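My Sewing Room Once-Over (the November edition)

I do this every time I drag the sewing machine back out after a long break, and since a few of you asked for the list after my last post, I'm typing it up with my own answers filled in. Copy it, change it, stick it on the wall. I wrote mine on the back of a pattern envelope the first time.

THE MACHINE

Power cord, full length, no nicks or soft spots: OK
I run it through my fingers with the plug out of the wall. Mine gets rolled over by my chair, so I go slowly near the foot pedal end.

Foot pedal doesn't stick: FIXED
It was hanging on just a tiny bit after I let go, and that is a horrible feeling when your fingers are right there! There was a wad of lint in the hinge the size of a grape. I unplugged everything, picked it out with tweezers, and it's fine now.

Needle straight and tight: REPLACED
I honestly couldn't remember when I last changed it (bad sign). Old needles go in a mint tin with a taped lid, never loose in the trash.

Needle plate screws: OK
One needed a quarter turn.

Lint under the plate: CLEANED
So much red fleece. I haven't sewn red fleece since spring.

THE IRON CORNER

Iron cord and plug: OK

Ironing board locks and stays locked: NEEDS WORK
My Prasten board has four height settings and the lowest one slips if you lean on it. I've put masking tape over that notch so I don't use it without thinking. Sadao Kudo from my Thursday-no-more sewing group (we meet whenever now) thinks the catch is bent and says he can straighten it. We'll see!

Iron gets unplugged when I leave the room: MOSTLY
I'm being truthful here. I've added a note by the door at eye level.

CUTTING AND SHARP THINGS

Rotary cutter closes all the way: OK
I'm using the Yagi one with the slide guard, and I've gotten into the habit of closing it after each cut, even when I'm only moving the ruler over.

Pins: FAIL
I went over the rug with a magnet and picked up 42 of them. Forty-two! I walk in there in socks. From now on the magnet comes out at the end of every session, and the pin dish lives on the left side of the machine where I can't knock it with my elbow.

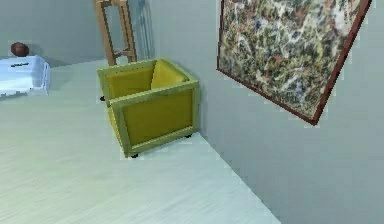 Scissors stored point down: OK
Mine are in a heavy crock at the back of the table. The seam rippers have their caps on, except the one whose cap I lost, and that one has a cork on it.

FLOOR AND LIGHT

Clear path from the chair to the door: FIXED
It took me nearly 10 minutes just to move the fabric piles. I had a bolt of batting leaning right where you'd put your foot in the dark.

Power strip up off the rug, nothing chained to it: FIXED
I had 2 strips plugged into each other, which I know, I know. The Tilta lamp now has its own outlet.

Smoke alarm tested: OK
Very loud. The cat has not forgiven me.

STILL TO DO

Straighten or replace the board catch.
Find a cap for that seam ripper.
Order more needles for the Prumow, size 90.

I'll go through it all again before I start on the holiday stockings.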